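# Loss of Gripper Signal During Handheld Recording: Fault Report

Student project, Drunitside Technical College
Project partner: Stoston

## 1. Background

Our project was to collect demonstrations of simple tabletop tasks with a pair of handheld grippers. A person holds one gripper in each hand and does the task, and the opening of the fingers is logged together with the camera video. The logs are later used to train an arm controller at Stoston. Our part ended with the logs.

The grippers were built from the Tekin kit. Each one has a position encoder on the finger drive, and a cable runs from the back of the gripper to a logging box. The task set was cloth handling with a basket.

By the end of November we had 2,288 recorded episodes. During the export we found that 166 of them were faulty. This report covers how the fault was found, what caused it and what we changed.

## 2. What went wrong

In the faulty episodes the finger opening of the right gripper stays at one value for part of the recording. The video shows the fingers moving during the same period. When the signal comes back, it jumps straight to the correct value.

The logging software did not report an error. When no new encoder message arrived, it wrote the last value again with a new time stamp, so the file had the right number of rows and passed our length check. We had written that part of the software ourselves in the first week, to get past a startup delay, and had not gone back to it.

The fault was first noticed on a Sunday, when one of us plotted finger opening against time for a slide and saw a flat line where a grasp should have been.

There was also a safety side. One faulty episode had already been replayed on the arm at Eltinport, where the partner keeps its test cell. The gripper on the arm stayed closed while the arm moved down, and the fingers pressed into the table. The force limit stopped the arm. One finger pad was torn and the table had a dent. The operator was outside the fence and was not hurt.

## 3. Finding the cause

We had three suspects: the encoder, the logging box and the cable. We swapped the logging boxes between left and right first. The fault stayed with the right gripper. Then we swapped the encoders, and it still stayed on the right.

For the cable we recorded normal work, with one person moving cloth and another watching the live message rate on a laptop.
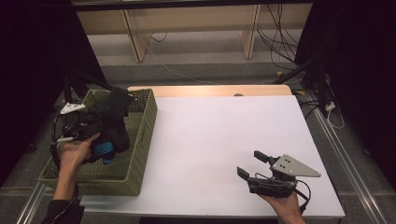

Why did the length check let the bad files through?

It only compared the number of rows with the recording time, and the repeated values filled the gaps.

With the cable test we were able to reproduce the dropout. It came when the wrist was turned outward and the arm was stretched at the same time. We opened the connector shell and found that the strain relief clamp had never been tightened, and one signal wire had broken inside its insulation close to the solder joint. With the wrist straight, the two ends touched and the signal was fine. A continuity test on the bench had passed for the same reason, which cost us most of a day.

## 4. Changes made

- Both cables were replaced and the clamps tightened. We left a service loop at the wrist and tied it to the gripper body.
- The logger no longer repeats old values. A missing message is written as an empty field.
- Recording stops with a beep if 5 messages in a row are missing.
- A new check compares finger opening with time and flags any long flat section for a person to look at.
- No episode is sent to Eltinport for replay before it has passed the new check.

The new check flags some good episodes as well, mostly ones where the operator holds a cloth still for a long time. We kept the threshold as it was and look through the flagged files by hand.

## 5. Results and open points

All 166 faulty episodes were removed from the set. We considered rebuilding the finger opening from the video, but in many of them the cloth hides the fingers.

After the repair we ran the wrist test again for 3 hours in total, spread over several sessions, and had no dropout. The left cable was cut open too. Its clamp was also loose, but the wires were intact.

The connector itself is still the original type. It has no locking ring and can be pulled out by hand. A locking version has been ordered and will need a new hole pattern in the gripper's rear cover. The drawing for the cover is in the project folder, and the part has not been printed yet.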